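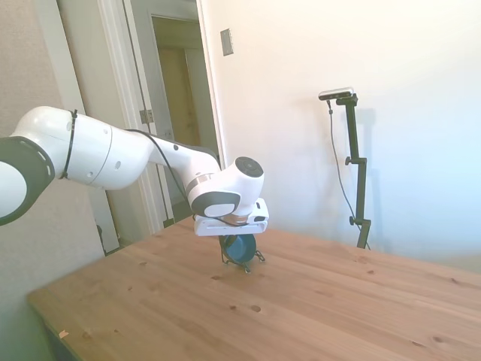

Housekeeping Skills, handout 2 - tables and bowls
F. Lubis, room 219

Bring this sheet back in April, we use it again for the stain unit.

Pine first. Soft wood, marks easy. Knots are harder than the rest so they stand up a bit on an old top. Wipe with the grain, never across. Damp cloth, wrung out hard, then a dry one. No scouring pads!! Crumbs off before you wipe or you just grind them in.

Bowls - lift, dont drag. Grit under the foot ring makes a scratch every time. Rim chips are from stacking, check with a fingertip.

Soap mix: 500 ml warm water, 2 drops dish soap. More leaves a film.

For next time: read the Gastberg pages up to p. 13, and write down waht your own table at home is made of. If you dont know, ask. Cloths go back in the bin by the door, wet ones on the rail.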